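April – tidy-sofa task, planner and grasp monitor

Started on the new branch of the sofa-tidying stack, the one where the grasp planner gets its target pose from the head camera and then hands over to the wrist camera for the last stretch. Byung-chul wrote the handover, I wrote the monitor that decides when to hand over. We had not run the two together before today.

Config is the one saved as `manthorpe_sofa_63`. Control loop unchanged. Arm speed limit set to 50 per cent in the planner, and the same in the safety layer so they don't argue about it.

First job was cloth in both hands. The two-arm controller treats a held cloth as a soft link between the wrists, and the stiffness on that link was far too high. Each time one hand corrected, the other corrected back.

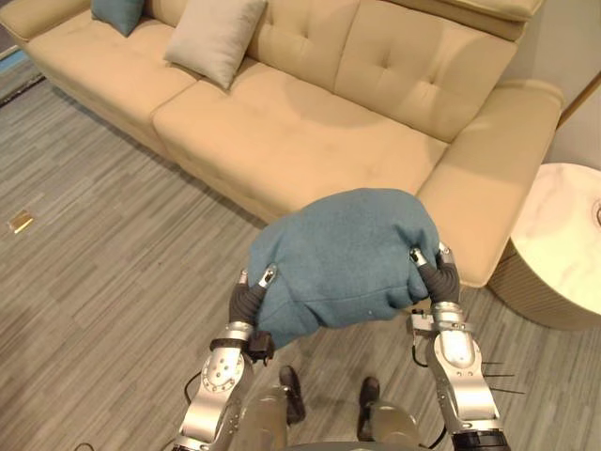

I dropped the link stiffness to a fifth of the old value and put a dead band of 20 mm on the wrist-to-wrist distance. The hands then stopped chasing each other. The cost is that the controller no longer notices if one side slips by less than the dead band, so the finger current check has to catch that. Byung-chul is adding it to the monitor as a separate flag.

Then segmentation. The Ibarra model was trained on floor clutter and has a weak idea of where a pillow ends and an armrest begins. Blue-ish pillows against the cream are fine. The pale ones come out as part of the sofa when they are on it, and the mask jumps between "sofa" and "cushion" from one message to the next. I raised the confidence threshold and made the tracker hold a label until it has lost the vote for a full second.

The round side table also caused trouble. The mapper had it as an obstacle, but only the top, so the planner was happy to run an elbow underneath. I replaced the mesh with a plain cylinder down to the floor. Glass is a separate problem – depth on it is poor, so the table gets a keep-out zone taller than anything we'd put on it.
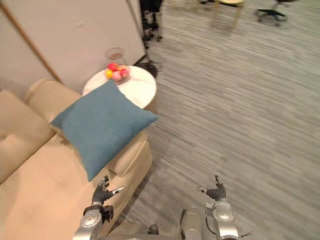
Does the keep-out zone slow the planner down?
Only when the goal is on the seat next to the armrest, where it has to go over the top and sometimes needs a second attempt to find a path.

Yevdokiia went through the planner logs after lunch. Log 706 is the one worth keeping: the planner returned a valid path, the controller accepted it, and the monitor cancelled it straight away on a stale transform. The head camera clock had drifted from the arm clock. She has moved both on to the same time source and the transform age is now printed with every cancel.

Pillow on the floor was next. The task file lists it as "return to seat", and the planner needs a place pose as well as a pick pose. At the moment the place pose is the middle of the largest free patch of seat, which is a poor choice when that patch runs over the seam between two cushions. I've added a small penalty for seams. It needs the seam position by hand for now, two numbers in the config.

Also added a minimum size to the floor detector so that it doesn't offer small flat things as pick targets. The Vuvthorpe task list doesn't ask for them.

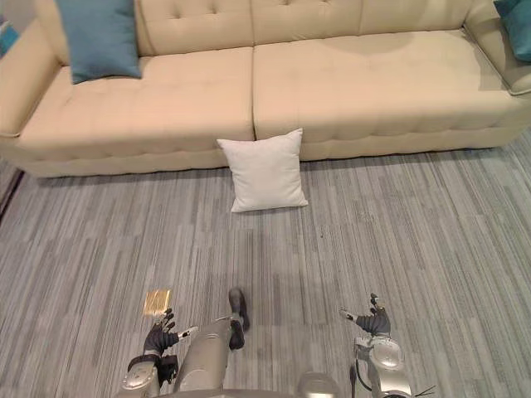

## Wrist camera handover

The handover happens when the palm is within 20 cm of the target. Before that the wrist view is ignored. After it, the head camera is only used for the place pose.

Main difficulty is that the hand fills so much of the wrist view. Byung-chul's self-mask is drawn from the joint angles and is good on the fingers, less good on the sleeve, which folds differently depending on the forearm angle. Any part of the sleeve that leaks past the mask gets treated as an obstacle near the palm, and the planner backs off.

Tried two fixes:

- growing the mask outwards by a fixed margin. Works for the sleeve, but hides too much of the cushion edge.
- growing it only on the sleeve side. Better, and it's what is on the branch now.

The bright metal on the fingers throws the exposure as well. I've set the metering region to the side of the picture away from the hand.

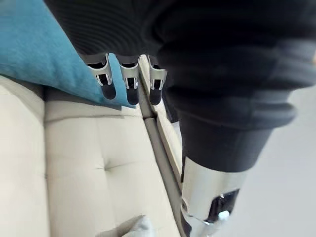 Truria workshop book, p. 63

Left to do before the branch can be merged:

- finger current flag in the monitor (Byung-chul)
- seam positions from the segmentation, so they can come out of the config
- rerun log 706 with the shared clock and check the transform age (Yevdokiia)
- ask whether anyone else still uses the old stiffness value, as it is also the default in the towel folding config

The tracker change is committed but switched off by default. Turn it on with `hold_label: true`.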